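Part 2: Setting up your Trakora label printer

Right, you've got the thing out of its box and plugged in (if you haven't, go back to Part 1, I'll wait). This part covers loading the roll, lining it up and getting your first label out. I've set up a fair few of these now and the loading is where most people come unstuck, so take it slowly the first time!

Before you start

You'll need the starter roll from the box, a pair of scissors and something to write with. The starter roll holds 700 labels, which sounds like a lot until you've got the bug and started doing the spice jars. Mackay rolls fit too, but the core is a touch narrower, so slide the grey spacer on first.

Loading the roll

1. Switch the printer off at the back. The light on the front takes a few seconds to go out.

2. Press both side catches together and lift the lid. It's stiff when new — push down a little as you press and it'll pop.

3. Snip the paper tab off the roll. Cut straight across. If you tear it you get a ragged edge, and a ragged edge loves to fold itself under the roller.

4. Drop the roll in so the labels come off the top, shiny side facing you.

5. Feed the loose end under the clear bar until a finger's width pokes out at the front.

6. Close the lid. You want two clicks, one from each side. One click means it's only half shut and the printer will sulk at you with a red light.

Caution: keep your fingers away from the little toothed strip by the exit slot. It's there to cut labels and it's perfectly happy to cut you as well.

Planning your labels

I know, I know, you want to print something. But I'd spend ten minutes with a sheet of paper first. Write down everything in the room you want to label, then group it by drawer or shelf and give each group a colour. I did mine drawer by drawer, and the desk drawer was by far the worst of them.
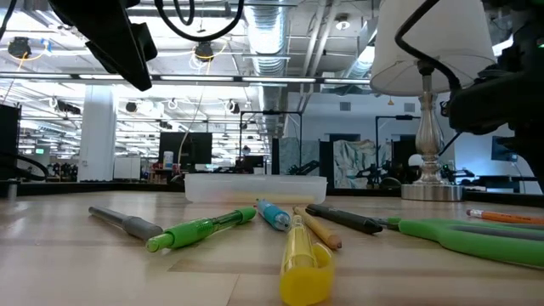 Pens, pencils, highlighter and scissors: one group, one label.

Keep the wording short. "Pens etc." beats a full list, and you can make the letters bigger too. My friend Ross Haldane labelled his shed in tiny capitals and now has to put his glasses on to find the glue.

Printing a test label

1. Switch on and wait for the steady green light.

2. Hold down the feed button for a count of three, then let go. The printer runs out two blank labels while it finds the gaps. Don't pull on them!

3. Type a short word, choose Medium and press Print.

4. Check the word sits in the middle. If it's drifted up or down, go to Settings, then Line Up, and nudge it one step at a time. Print again after each nudge.

Note: if the print looks faint, try Darkness at 2 before you go any higher. The top settings make the letters go furry, especially on the small labels.

Once the test label looks good, press Save so the printer remembers your settings for that roll. You'll have to line it up again when you change to a different size. Part 3 covers saving your own layouts.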